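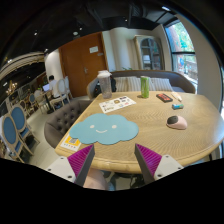 Pranab Samarakoon wanted to know why a country needs a border if you can't see it when you get there. He had been on a train trip with his aunt and had stared out of the window the whole way, waiting for a line on the ground. There wasn't one.

A border is the place where one country stops and the next one starts. On a map it is drawn as a line. On the ground it might be a river, the top of a mountain range, a fence, or a sign beside the road. Sometimes it runs through the middle of a field, and the cows on both sides eat the same kind of grass.

What happens at a border?

At some borders you have to stop. An officer looks at your passport, which is a small book with your name, your photo and the name of your country in it. The officer may ask where you are going and how long you will stay. Then you get a stamp on one of the pages, or a machine reads the page and you walk through.

At other borders you don't stop at all. The countries have agreed to let people cross freely. Pranab's train crossed one of these.

Children need passports too, even babies. A baby's photo is hard to take, as the baby has to face the camera with nobody else showing.

What changes on the other side?

The money may be different. You can swap yours at a bank, or a grown-up can pay with a card.

The language may be different. In border towns many people speak two languages, and the street signs may be written in both. Learn "hello," "please" and "thank you" before you go. Say them even if you say them badly.

The time may be different. If you cross into a new time zone, you move your watch forward or back, usually by one hour.

Food changes more slowly. Towns close to a border often cook the same dishes and call them by different names.

A walk over a border

The Ronar trail goes over a mountain pass from the village of Sornar to the village of Rustad. The pass is 2281 meters high, and the border is at the top, marked by a stone with a number cut into it: 107. The walk down to Rustad is steeper than the walk up. Snow stays on the path until June, so families go in summer.

You can stand with one foot on each side of the stone. Your left foot is then in one country and your right foot is in another.

Words to know

Customs: the office that checks what people bring into a country.

Visa: permission to visit a country. Some trips need one and some don't.

Pass: a low place between mountains where people can cross.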